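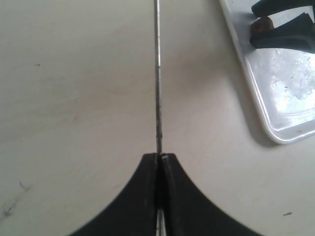 Subject: Re: Open rates down after the August send
From: Radu Tănase
To: Small Senders list

Domnica Hodoroagă wrote:

> Hello all,
>
> We send one newsletter a month for Lunthorpe, a shop that sells
> curtain fabric and blinds. The list has 3618 addresses. The August
> issue had a much lower open rate than the one before it, and I am
> being asked why. We changed two things: the subject line was longer
> than usual, and we moved the sending from Jomeo to Gellberg. The
> owner thinks it is the subject line. I am not so sure. We also had
> 523 addresses that came over from an old competition entry form and
> had not been mailed before.
>
> Has anyone moved between these two and seen the same? And is there a
> way to tell which change did it?
>
> Domnica

Hello Domnica,

You changed three things, not two. The competition addresses count as well, and I would look at them first.

I moved a client from Jomeo to Gellberg last year and the open rate went down on paper by a fair amount. Part of that was how the two count. In the account I had, Jomeo included opens made by mail programs that load the pictures in advance, and Gellberg left those out unless you ticked a box in the report settings. It may have changed by now, so check yours. If the box is there, run the August report both ways and compare the one with everything counted against your old figures.

Then split the report. Take out the competition addresses and work out the rate for the people who were on the list before. If that group opened at close to the usual rate, you have most of your answer and the subject line can be left alone. If the old group is down as well, look at clicks. Clicks are counted in much the same way everywhere, and if the same share of people went through to the shop as in the month before, I would not worry much about opens at all.

On the competition list, do you know what those people agreed to when they filled in the form? If there was no box for the newsletter, or nobody kept a record of it, I would stop mailing them. You might get a few sales out of them but you will also get complaints, and on a new sending account complaints do more harm than they would on one with some history behind it. Catinca Chiriac wrote to this list in the spring about something similar with a garden centre and it took her 15 weeks to get back to where she had been. Her message should be in the archive under "warm up".

Which brings me to the other thing. Did you send to the whole list in one go from the new account? Gellberg's own set-up pages tell you to start with the people who opened most recently and add the rest over several sends. With one issue a month that is awkward. What I did was split a single issue over a few days, best readers first – it was dull work but the mail arrived. Also make sure the domain records were changed over. Ours still pointed at the old service for 29 days before anybody looked, and a good part of the mail to one large provider went to junk in that time.

As for the subject line, you can test it cheaply next month. Write the long one and the short one, send each to a random part of the old readers at the same hour, and leave everything else the same. Sherif Zerouali used to say here that you need a bigger list than yours before small differences mean anything, and I agree with him. A large difference would still show, and a large difference is what the owner is claiming.

If you can post the two subject lines I am happy to look at them. I would also like to know what time the August one went out. Zamfir, the client I mentioned, did noticeably worse after seven in the evening than before lunch, but they sell to offices, so it may be different for curtains.

Brândușa Bogdan asked me off list for the spreadsheet I use for splitting reports by sign-up source. I will tidy it up and put it in the files area. It needs the sign-up source in its own column, so Domnica, if yours was lost in the move, export it again from Jomeo while you still have the login.

Radu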